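Clerkemix opens Skastgate archive of home-made computer games

Playable collection brings 1000 amateur cassette games back to modern machines, with a lending scheme for original hardware

SKASTGATE, February — Clerkemix, the game preservation company, has opened a public archive of computer games written at home by amateurs in the cassette era. The Skastgate Archive holds 1000 titles that were never sold in shops. Most were passed between friends, swapped through the post or sold in very small numbers at local computer clubs.

All of the games can be played in a web browser without charge. Visitors do not need an account to play, though they will need one to save their progress or add notes to a game's entry.

The archive takes its name from the town where Clerkemix has its office and tape room. It grew out of a single box of cassettes bought by the company's founder, Ramesh Kashyap, at a house sale. The box had handwritten labels and no commercial games in it. Among the tapes was a text adventure set in a bus depot, a darts game with no sound, and a program for working out cricket averages that turned into a shooting game if the wrong key was pressed.

"I had been buying commercial games for years and I thought I knew what was out there," said Kashyap. "Then I loaded the bus depot game and played it until two in the morning. It has spelling mistakes and one room you can't get out of. I wanted to know who wrote it and whether there were more."

The author of the bus depot game has still not been traced. The game is in the archive under its original title, Last Service, and Clerkemix would like to hear from anyone who recognises it.
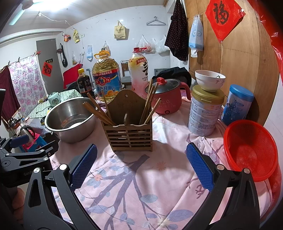

Each title in the archive has its own page. The page gives the name of the game, the machine it was written for, the author where known, and a scan of the cassette inlay if there was one. Where the program was written in BASIC, the full listing is shown next to the game so that readers can follow how it works. Some listings include remarks left by the author, and these have been kept exactly as they were typed.

Clerkemix has not corrected faults in the games. If a game crashes on the original machine, it will crash in the archive as well. A short note on the page warns players where this is known to happen, and a second, corrected version is offered only where the author has supplied one.

Recovering the tapes

Reading the cassettes took longer than the company had planned. Home-recorded tapes were often made on cheap blanks, used more than once and stored in lofts and garages. Some had stretched. Others had been recorded on players with badly aligned heads, so that they would load on one machine and fail on every other.

To deal with these, Clerkemix worked with Nulari, a software firm that specialises in audio repair. Nulari wrote a tool that compares several recordings of the same tape and picks the cleanest reading of each block. Where a block cannot be read from any of the recordings, the tool marks the gap and leaves it for a person to look at.

There were 17 games that could not be recovered in full. They are listed in a separate part of the archive called Part Loads, with whatever code survives. Clerkemix is asking people who may own other copies to check their tapes. Several of the Part Loads titles are thought to have been given out at club meetings, so further copies may well exist.

The Nulari tool will be released as a free download later in the year, with a plain guide for people who want to transfer tapes of their own. It will run on an ordinary home computer connected to a cassette player by an audio lead.

Borrowing the original machines

Alongside the archive, Clerkemix is starting a lending scheme for schools, libraries and clubs. Borrowers will be able to take out a working computer of the period, a cassette player, a small television and a set of new tapes made from the archive. The equipment comes in one case with a printed manual.

The first 30 kits are ready now. A loan lasts for one school term or the equivalent, and the borrower pays only for delivery and return. Every kit has had its power supply replaced and tested before being packed.

"Playing in a browser is quick and most people will do it that way," said Kashyap. "But waiting for a tape to load is part of how these games were made and played. People wrote their loading screens knowing you would be staring at them for several minutes. Some of them put jokes in."

The archive has a short section on loading screens for this reason. It can be sorted by machine, and each screen can be watched drawing itself at the original speed or at a faster one.

The Srivastava tapes

The largest single group of games in the archive comes from the Srivastava family, who ran a postal swapping circle from their home. Members sent in a cassette with one of their own games on it and received a different one back. The family kept a copy of everything that passed through, along with the letters that came with the tapes.

The letters have been scanned with names and addresses removed, unless the writer has agreed to be named. They include hints, complaints, high scores and a long argument over several months about whether a maze game could be finished. Clerkemix has since checked the code. The exit was there, but the wall in front of it only opened if the player had arrived with no points.

A printed book based on the letters is being considered. No decision has been made and the company is not taking orders.

How to contribute

Clerkemix is looking for further home-made games on cassette or disk, for any home computer. It is not collecting commercial releases, which are well covered by other archives. Anyone with something to offer is asked to follow these steps:

1. Do not try to load or rewind the tape before sending it. Old tape can snap, and the company would prefer to receive it as it is.

2. Write down anything you know about the game, including who wrote it, when, and on what machine. A guess is welcome if it is marked as one.

3. Fill in the form on the Contribute page. A member of the archive team will reply with a reference and a postage label.
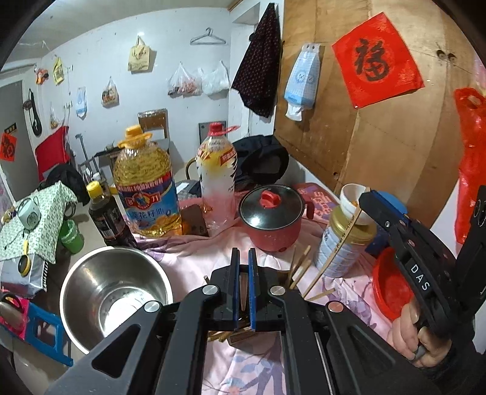

4. Pack the tape in its case with padding on all sides, and put the reference on the outside of the parcel. Please keep inlays and letters flat.

5. Say on the form whether you would like the tape returned. Originals are sent back by tracked post once the transfer has been checked.

Authors keep all rights in their work. A game is added to the public archive with the author's permission where the author can be found. Where they cannot, the game is shown with a notice asking them to get in touch, and it will be taken down on request.

Opening week

An online opening event will be held on Wednesday at 7pm. Ramesh Kashyap will load 2 games from the original cassettes, one of them Last Service, and take questions from viewers. The event is free and will be recorded. Captions will be available during the broadcast and on the recording.

The tape room in Skastgate is open to researchers by appointment. Visitors can use the original machines and look at the Srivastava letters, but are asked to book ahead — the room is small and seats only a few people.

About Clerkemix

Clerkemix is an independent company that recovers, documents and publishes computer games made outside the games industry. Its work is paid for by transfer services for private customers and by sales of reissued software.

Press enquiries

Review access, inlay scans and interviews with Ramesh Kashyap can be arranged through the Press page of the Clerkemix website. Please mark requests about the lending scheme "Kits" so that they reach the right person.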